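Table Linen in Small Cafés: Washing, Wear and Replacement
Project report, Textiles and Home Studies, second year
Venkatesh Kaimal

1. Background

Mudgway has 2631 residents and more cafés than you would expect for a place that size, mainly owing to the coach stop on the old road. Most of them put cloths on their tables. I worked at one of these, Pultimero, during August and a fair part of my job was taking cloths off tables, shaking them out and putting others on. I wanted to find out how long a cloth lasts in that kind of use and what finishes it off in the end.

My first plan was to compare fabric cloths with wipe-clean ones, but only one café in the town used wipe-clean cloths and the owner was about to give them up. I dropped that part and looked at woven cloths only.

2. What I did

I handed out 100 short questionnaires to customers at Pultimero and at Grallus, the café opposite. I also kept a washing diary at Pultimero, where every load of table linen was written on a sheet taped inside the laundry cupboard door. Grallus sends its linen out to a laundry and let me copy the figures from its delivery notes. Over the same period Pultimero washed 376 cloths and Grallus sent out 698. Grallus has the larger room and changes its cloths after every sitting. Pultimero changes them when they look as if they need it.

For the wear tests I was given discarded cloths by both cafés. I cut squares from the middle, from the fold line and from the hem of each one and looked at them under a hand lens. I then washed matching squares repeatedly at 40 and at 60 degrees in the college machines, using the same powder throughout. The powder was Prollex, chosen only on the grounds that Pultimero buys it by the sack.

3. Stains

Tea and coffee were the commonest stains in the diary. They came out well at either temperature if the cloth had gone into the basket wet, and badly if it had been left on a chair back overnight. Candle wax was much rarer but took up the most time. The staff at Pultimero scrape it with a butter knife and iron the rest out through brown paper, which leaves a faint ring on plain cloths.

Oil was the most difficult. A salad dressing stain that looks clean when the cloth is damp can come back when it is ironed. Several of the cloths I was given had been thrown out for this alone and were otherwise sound.

Pattern makes a large difference to when a cloth is judged to be dirty. Plain white cloths were taken off for marks that I could hardly find afterwards. Cloths with a busy border or an all-over print stayed on for longer, and the marks on them were mostly found at the ironing stage. 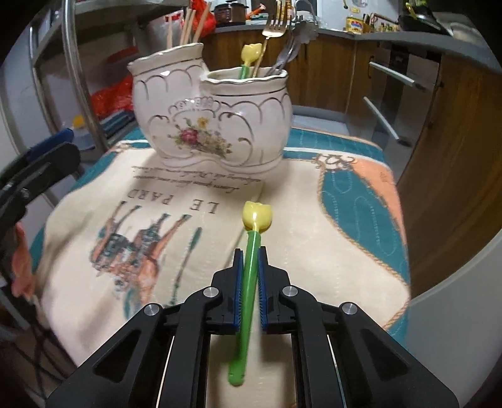

The customers' answers point the same way. When asked what they noticed first about a laid table, more people wrote down the cleanness of the cutlery than anything to do with the cloth. Those who did mention the cloth nearly always meant creases. One person wrote that she would rather have a bare table than a cloth with a crease down the middle, and underlined it.

4. Wear

I expected the hems to go first and they did not. The weak place on almost every cloth was the fold line. Cloths are folded the same way each time, pressed hard along the fold and stacked, so the same threads are bent over and over again. Under the lens the fold squares had short broken fibres standing up along the line, while the middle squares looked close to new.

Washing at 60 degrees faded the printed squares more quickly than washing at 40. Reds and browns lost colour first. Blues held up better, though my sample of blues was small and came from a single cloth. I could not measure fading properly with the equipment I had, so I judged it by eye against an unwashed square and asked two classmates to do the same without telling them which was which. They put the squares in the same order as I did except for one pair.

Shrinkage was nearly all in the first few washes. This matters for round tables, where a short cloth shows straight away. Grallus buys its cloths a size up for this reason.

5. Cost

I have not put prices in this report at the request of both cafés. In general terms, the outside laundry costs more for each cloth, but Grallus does not pay anyone to iron. At Pultimero the ironing is done between half past two and four, when the room is quiet, and the owner does not count it as a cost. I think it should be counted, as on busy days somebody had to stay on to finish it.

6. Problems with the project

The diary has gaps. On at least one morning a load went through without being written down, and I only found out from the number of cloths on the line. The questionnaire had too many questions on one side of the paper and some people did not turn it over. I should also have recorded the age of each cloth before I cut it up. I had to rely on what the owners remembered, and they did not always agree with their own staff.

7. Suggestions

Change the fold. Folding in thirds one week and in quarters the next would spread the wear, and it takes no extra time once people are used to it. Pultimero has started doing this.

Wash at 40 degrees unless there is oil on the cloth. Treat oil before the wash with a little washing-up liquid, left on for ten minutes.

Put wet cloths in the basket straight away, even when it is busy.

Cloths that are worn at the fold can be cut down into napkins or tray cloths from the good part in the middle. I made a set from one of the discarded Grallus cloths with a narrow machined hem, and they are now in use on the cake counter there. The offcuts went to the college scrap box.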